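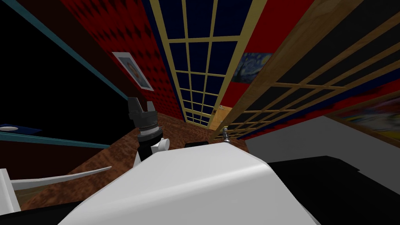

Radon and well water: tips for the home

Granite bedrock gives off radon, and in some counties it puts traces of uranium in well water too. Most of the work of checking for both can be done by the homeowner.

Testing the air

Put the test kit in the lowest room you live in, at least 20 inches off the floor and away from drafts. Keep windows shut for 12 hours before a short test and all the way through it. Write the start time on the envelope right away - people forget, and the lab can't use the kit without it.

Winter readings usually run higher than those taken in June. If a short test comes back high, do a second one before you call a contractor. 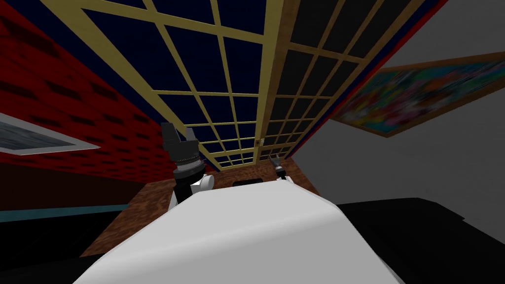 Sampling the well

Use only the bottle the lab sends. Take the sample from a cold tap ahead of any softener or filter, and let the water run for 3 minutes first. Don't rinse the bottle, as some come with a preservative inside.

Ask for uranium by name. Many basic well panels leave it out. Boiling does not remove it, so use bottled water for drinking and cooking if the result is over the limit.

Sealing cracks

Brush out the crack, vacuum it and fill it with polyurethane caulk. Gaps around pipes need backer rod first. Sealing alone seldom fixes a high reading, but it helps a vent fan do its job.

Tips by Retno Pangaribuan. Updated Monday, January 19, 2026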